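# Old smartphone with a totally blank screen: wipe it, sell it, or bury it?

**drawer_of_shame**

I have been cleaning off my work table and have reached the phone. It's a big old Halonen, black glass, brown table, no sign of life from either of them.
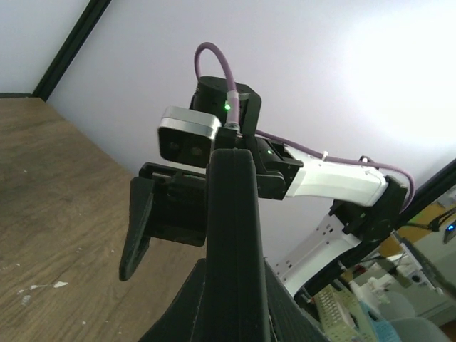 *The table, brown wood with some pale bits on it.*

The phone has been in a drawer since July. The screen is dark and stays dark when I hold the power button, which I have now done for longer than I've held some jobs. No cracks that I can find. I paid 585 for it, which I mention only so you'll feel bad for me.

What I'd like to know:

- Is there any way to tell a dead battery from a dead screen without opening it?
- If it never comes back on, can I still recycle it with my photos inside?
- Is there a decent way to hold a big slippery phone while looking it over? I've dropped it twice on this table already and the table is winning.

**Plalomeo_Pete_No_Relation**

Battery first. A phone that's been in a drawer for months can be so flat that it shows nothing for a good while after you plug it in. Use a wall charger you know works, leave it 2 hours, then try the button again. Don't go by the first ten minutes.

If it still looks dead, call it from another phone (if there's a SIM in it) or flip the silent switch, if it has one. A buzz means the phone is on and the screen is the problem. Then you're shopping for a screen, and a screen on a phone that age is rarely worth it unless you want the photos badly.

As for holding it, both ends, over something soft. Tip it at a slant under a lamp and the light will slide across the glass and show any hairline cracks. Look along the edge too. If the glass is lifting away from the body anywhere, the battery may be swelling. Stop there, don't charge it, and take it to a place that handles batteries.
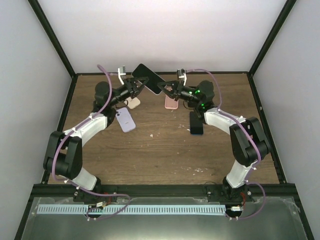

## About the photos and the recycling

Pete covered the charging, so I'll do the gloomy part. You can't wipe a phone that won't turn on. What you can do is sign in to your account from a computer, see whether your photos backed up, and then remove the phone from your list of devices. On mine there were 2,000 pictures safely saved, most of them of soup.

After that, ask the recycler if they destroy the storage. The Staltero counter near me does it while you wait and gives you a slip. Take the SIM and any memory card out first. I forgot the card once and had to go back and ask for it in front of a line of people.

Please don't put it in the kitchen trash. Batteries and garbage trucks don't get along.

— **testow_refugee**

**gluebottle11**

mine did this, i put it in rice for 11 days. now i have a dead phone and some rice

**drawer_of_shame**

It was never wet, but thank you for your service. Charging it now on a folded towel. The edges look flat all the way around, so I'm going with "stubborn" over "swollen." Will report back if it buzzes.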